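Wanted: People Who Do Laundry (So, You) for a Neighborhood Listening Project

Come talk to me about washing your clothes!

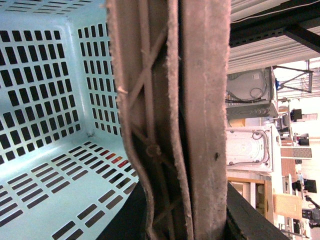

Halima Adebisi told me the title was going to scare people off, and that everyone would assume I was selling detergent. I'm not selling anything. She also said she'd sign up the minute I explained what happens to the recordings, so that part is further down, Halima, second to last paragraph.

I'm putting together an audio series called Edero, and it's all about the housework people do without much company. The first season is laundry. I picked it for the very simple reason that I grew up over a coin laundry and I have never gotten tired of hearing people argue about it. Cold water or warm? Do you sort? Who taught you to fold a fitted sheet, and did it take? My mother hung everything by the cuffs and my aunt hung everything by the shoulders, and they went years without agreeing on a single shirt.

So I need voices. I'm looking for 50 people, any age over 18, any kind of household. You might live alone and wash one load every other week. You might have twins and a machine that never stops. Maybe you haul everything down the block in a cart, or you do the wash for your grandfather, or you used to press shirts for a living (I would LOVE to hear from you if you used to press shirts for a living). Men, please write in too - so far my inbox is almost all women, and I know perfectly well you own socks.

What you'd be doing: one conversation with me, in English or Spanish, that runs a little under two hours with a break for coffee. I can come to your place or you can come to mine, which is the upstairs room at 264 Justanov Street. There are stairs and no elevator, so tell me if that's a problem and I'll come to you. We'll talk about how you learned, what you do now, what you've ruined. If you're up for it, I'd also like to record the sounds of a regular wash day at your home, things like the lid, the water running, the buttons going around in the dryer. That bit is optional and you don't have to clean up for me.

What you get: a $50 gift card to Peditz Market, handed over at the end of the conversation whether or not I use any of it. If you also do the home recording, you get a second one. I'm sorry it isn't more. It's a small grant and most of it went to microphones.

I'm also hiring one paid helper for the season, which is a real job with a real check. It's some 3 afternoons a week through December, mostly typing up conversations and calling people back to set times. You should be patient on the phone, a decent typist, and okay with my handwriting. No audio background needed. Yasuo Noguchi did it for the pilot and has now gone off to work at the Mizuno archive, and he's offered to spend a day showing the new person where everything is.

About the recordings: you hear your part before anyone else does, and you can ask me to take out anything you like, or all of it. First names only, or a made-up name if you prefer. The full conversations stay on a drive in my desk and I don't pass them along.

To take part, send me a few lines about yourself and your laundry, plus a phone number and a good time to call. For the helper job, put "helper" in the subject line and tell me what you've been doing for work lately. A resume is fine but a plain letter is fine too. I answer everything myself, so give me a few days, and if you haven't heard back by then go ahead and nudge me.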